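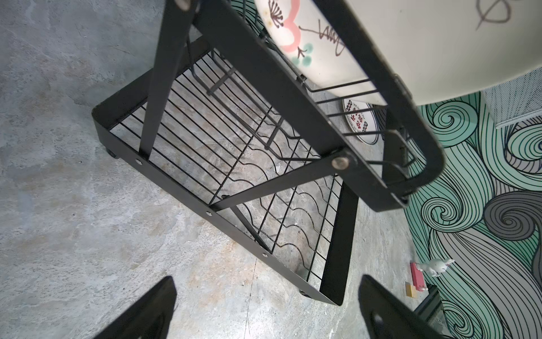
Chapter 7
Writing Rules People Will Follow

In this chapter
What a work rule is, and what it isn't
Start, stop, and hands-in conditions
Saying what "done" means
Setting limits for things that break
Changing a rule without losing track of it

The first rule sheet I ever wrote for a robot cell was four pages long, and I was very proud of it. It had a header, a footer, a revision box, and a paragraph on the history of the cell (I know, I know). I taped it to the upright next to the power switch. Two weeks later I came back and found that somebody had written PLATES ONLY, RACK FIRST across the top page in marker, and that was what everyone was working from. They had boiled my four pages down to four words, and the four words were better.

I've been thinking about those four words ever since, and they're more or less where this chapter comes from. In Chapter 6 we went through the big published standards: what they cover, how they're laid out, and how to find the part that applies to you. Those documents matter a lot and I'm not going to talk you out of reading them. But a published standard was written for thousands of workplaces. It can't know that your cell handles dinner plates, or that the person on the early shift is left-handed and reaches in from the other side. The local rule sheet has to carry that part, and the local rule sheet is what you're going to learn to write.

We'll use one job the whole way through, so that you can see the same rules get written, tested, and rewritten. The job is loading plates into a dish rack with two arms. I picked it because you already know how to do it! You've done it half asleep. So when a rule is vague or silly you'll feel it right away, which is harder with, say, a gearbox housing.

7.1 The job on paper

Let's describe the work before we make any rules for it. Two arms are mounted at the front corners of a square floor. A two-tier rack stands on the floor and the plates lie around it. The arms pick up plates and stand them in the slots. A person sets things out at the start, steps back, watches, and resets the floor when the run is over. In our course lab at Etasgate we call one setup plus one loading plus one reset a "turn," and I'll use that word from here on.

Even that short paragraph hides some decisions. Can a plate overlap another plate at the start? Does the rack have to face a certain way? May both arms go for the rack at once? If you leave those open, every person who does the setup will answer them a little differently, and they'll all think they're doing it the normal way.

So the first piece of good practice is dull but it works. Before you write a single rule, watch the job and write down every point where a person could reasonably have done something else. Don't judge, only list. When I did this for the plate job I filled a page and a half, and I had honestly expected six or seven lines.
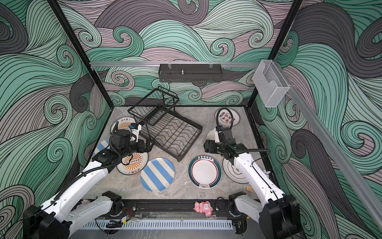
Marta Harasym objects to this whole approach: you can list choices until you run out of paper, she says, and most of them don't matter, so why not let people work and write a rule only after something goes wrong?

I like this objection and I used to half believe it. With light plates and slow arms you might get away with it for quite a while. My trouble is with the word "wrong." A chipped plate is easy to notice. A setup that has drifted over a month, so that April's turns can't be compared with the ones before, doesn't make any noise at all. Marta and I have settled on a compromise, and you're welcome to it: list every choice, then mark each one F (fixed by rule), R (free, but record it), or L (left alone). Most will end up as L. You've still looked at them, and the next person can see that you did.

For the plate job, the starting list looked like this after marking.

Facing direction of the rack: F
Number of plates on the floor: F
Which plate goes where on the floor: R
Plates overlapping at the start: R
Order of picking: L
Upper tier or lower tier first: F
Both arms over the rack at once: F
Small items left on the floor: R

You may disagree with some of these. Good, hold on to that, because Exercise 7.2 asks you to argue for a different marking.

7.2 Start, stop, hands in

Every rule sheet for a cell like this one needs three conditions before it needs anything else. When may the arms start? When must they stop? And when may a person put their hands inside?

People tend to write the first one carefully, the second one in a hurry, and the third one not at all. I'd like you to write them in the opposite order. Begin with hands in. In our lab the rule reads:

"Hands go past the front rail only when both arms are parked and the person reaching in holds the enable key."

Look at how it's built. It names a line you can point to (the front rail). It names a state you can check by looking (both arms parked). And it says who holds the key. An earlier version said "when it is safe to do so," and I'd ask you to cross that phrase out wherever you find it. It hands the decision right back to the reader, who came to the sheet to find out!

Please remember that a sentence on paper is the weakest protection you have. If your risk assessment calls for a guard, an interlock, or a speed limit, then the rule sheet goes on top of those and never stands in for them. Section 6.4 has the order to work through, and it's worth a second look before you go on.

The stop condition comes next. Ours has two halves. Anyone may stop the cell, at any time, without giving a reason first. Only the person holding the key may start it again. I've seen sheets where stopping needed a supervisor, and I bet you can guess how often those cells got stopped.

Then the start condition, which by now is short: hands out, key in, floor set to match the sheet, one spoken "clear" from each person present.

7.3 What does "loaded" mean?

This is the section where the arguments happen, so get comfortable.

Suppose the rule says "load all plates into the rack." A plate leans in a slot but rests against its neighbor. Is it loaded? A plate stands up fine but faces backward. Loaded? A plate is in the slot and the gripper hasn't let go yet. What about that one?

At Kernlow, a small company that let my class sit in on its rule reviews, three people scored the same batch of 144 turns from the same written rule. They agreed on most of them and disagreed on 19. Every one of the 19 came down to leaning plates or plates still being held. No amount of looking harder would have fixed that, as the rule simply had no opinion on either case.

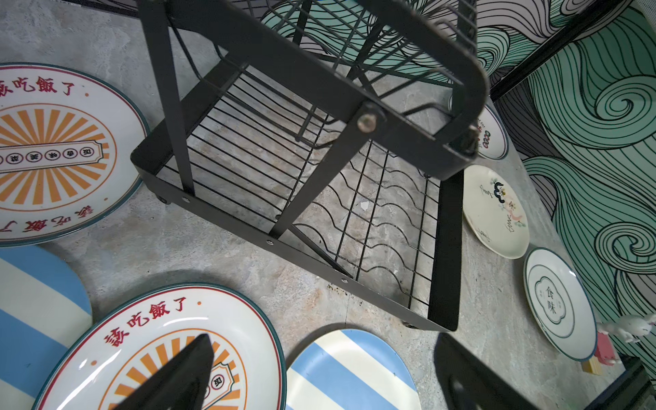
The fix was to split one word into three conditions that all have to be true. The plate's lower edge sits between two wires. The plate stays up with no gripper touching it. It stays that way until the arm has moved clear of the rack. The reviewers scored the batch again with the new wording, and the leaning plates stopped being a debate. Under those three conditions a leaning plate counts. You may not like that, and Cavell, the other company we visited, counted it as a miss. Either choice is fine as long as it's on the sheet.

There's a trick I use for testing a definition of done. Hand it to someone who has never seen the job, along with the two ugliest borderline cases you can think of, and ask for a yes or no on each. If they ask you a question before answering, their question is the missing line. Write it in.

Shape matters here too. A round plate can go in turned any way you like, but an oval one can stand on its long edge or its short edge, and those take up very different amounts of room. Our first sheet was written with round plates in mind and didn't say a thing about ovals. If your job has more than one kind of part, go through your definition once for each kind, out loud if you can stand it.

7.4 Limits for things that break

Plates chip. Grippers wear. A good rule sheet says how much of that you'll put up with before somebody has to act, and it says so before the day it happens, when everyone is calm.

I suggest you write each limit as a pair, with a thing you can observe and a thing you then do. "Any chip a fingernail can catch: plate leaves the set, entry in the log." "Two drops in a row by the same arm: stop and inspect the fingers." The second half of the pair is where people go soft. "Monitor the situation" isn't an action, and neither is "be aware."

How do you pick the number? If you have records, use them. Kernlow had a log of 1,057 turns by the time it wrote its drop limit, which is a lovely position to be in. If you have nothing, pick a number that seems a bit too strict, put a review date beside it, and loosen it when the records say you can. Going from loose to strict is much harder on people's tempers.

Watch out for limits that quietly invite hiding. One sheet I reviewed stopped the whole cell for a full inspection after a single chipped plate, which took about 90 minutes. You'll never guess how few chipped plates were reported. When the inspection was cut down to the gripper fingers only, the reports went up, and the team finally learned which plates were giving trouble.

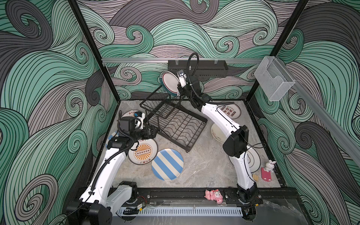

The same thinking applies when both arms share a space. "Arms should avoid each other" sounds sensible and can't be checked. "Only one gripper inside the rack's outline at a time; the other waits outside it" can be checked by anyone standing at the front rail. It may cost you some time on each turn. Write the cost down next to the rule, so that whoever wants to relax it later knows what was traded and doesn't have to work it out from scratch.

7.5 Changing a rule

Your sheet will change. Mine has changed so often that the tape has taken the paint off the upright. Changing it is fine, and losing track of which turns were run under which version is the part that hurts.

Keep it simple. Each sheet gets a version number in large print. Each log entry carries that number. When a rule changes, the old sheet goes in a binder with one line on it saying what changed and who asked. I use a method I picked up at Cavell, which they call the Nouri page: old wording on the left, new wording on the right, and underneath, one case that comes out differently under the two. If you can't think of such a case, you've only changed the wording, and you might leave it alone.

And don't change a rule in the middle of a batch. I've done it. The new wording was better, I was excited, and I made half a batch impossible to compare with the other half.

Words to know

Turn: one setup, one loading, one reset.
Enable key: the key without which the arms can't be started.
Parked: both arms in their rest positions, with no motion commanded.
Borderline case: a result that a rule doesn't clearly accept or reject.
Nouri page: a side-by-side record of one rule change.

Exercises

7.1 Pick a kitchen job you do every week. List every point where another person could reasonably do it differently. Stop when you've filled a page.

7.2 Choose two items from the list in Section 7.1 and argue for a different mark (F, R, or L). Write no more than a paragraph on each.

7.3 Rewrite "handle plates carefully" as one observable limit with one action. Trade with a partner and try to find a case that breaks theirs.

7.4 Write a definition of "loaded" that counts a leaning plate as a miss. Then make a Nouri page comparing it with the three conditions in Section 7.3.

The next section takes the finished sheet into the lab, so bring your answer to 7.4 with you and a pen that writes on tape.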